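Butter, barley and big promises: an afternoon at the Folla test kitchen

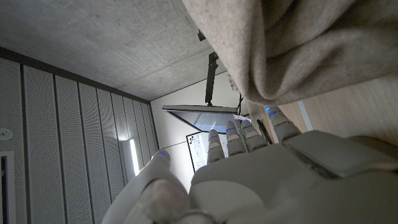 Folla sells a baking fat it calls Pruvotar, and it says home bakers can swap it for butter gram for gram in anything from shortbread to a Victoria sponge. I have heard that sort of thing before. Most swaps I've tried have given me a cake that looked right and tasted of candle. So when the firm's head baker agreed to talk, on the condition that I named the product and not her, I took along a tin of my own butter shortbread and a list of questions.

I began with the price. A 40g portion of Pruvotar costs more than the same weight of decent butter, and I wanted to know what the extra was for. "You're paying for the barley oil and for a small factory," she said. "It would come down if we made more." Would it? "I'd hope so." She would not put a date on it.

The fat is pale, firm from the fridge and almost without smell. She creamed it with caster sugar for a sponge while we talked, and I'll admit it behaved well in the bowl. It went fluffy in the time I'd give butter. I asked why the packet says to use it at room temperature when the leaflet inside says to use it cold. She read both and put them down. "The leaflet was written for pastry. It should say so and it doesn't."

She told me that the recipe went through 62 versions before anyone outside the kitchen got a slice. I asked what was wrong with number 61. "It split in buttercream if the room was warm." And does number 62 split? "Less."

The website says that 800 home bakers tried Pruvotar last January and that most preferred it. Preferred it to what? She had to go and look. The answer was margarine, a supermarket block, and the bakers got their packets free. "I'd have liked a butter test as well," she said. "I was told there wasn't the money." I said that a butter test would cost them some butter. She laughed, but she didn't argue.

Cesorus, the shop chain that now stocks it, has put up a shelf card reading "tastes like butter". She winced when I brought it up. "I never said that. I said it bakes like butter." In her view the two are different claims and only one of them is Folla's. I think most people standing in the chiller aisle with a basket on their arm would struggle to tell them apart, and I think Cesorus knows it.

Then the sponge. The crumb was even, the top had browned and it came away from the tin with no fuss. With jam in the middle I would have eaten it at anybody's house. Without jam there was a flatness at the end, as if someone had left out the salt. I told her so. She cut herself a piece and chewed for a while. "Yes. I add a pinch more salt at home. It isn't in the recipe on the packet because the packet recipe has to keep the salt down."

The shortbread was a harder test, having nowhere to hide. Hers was crisp and snapped cleanly. Mine was shorter and sandier and tasted of butter. She ate two pieces of mine, which I noted.

I asked about Cha, the chocolate spread Folla dropped last year after customers complained that it set like putty. The recipe is still on the site, with 1,089 comments under it, a good many of them rude. "We left them up," she said. "I read them when I think we're being clever."

Would she use Pruvotar in her own mother's birthday cake? She thought about it for longer than her employers might like. "In a chocolate one, yes. In a lemon drizzle, yes. In a plain Madeira I'd use butter."

I bought a pack on the way home, at full price. It's for a chocolate cake.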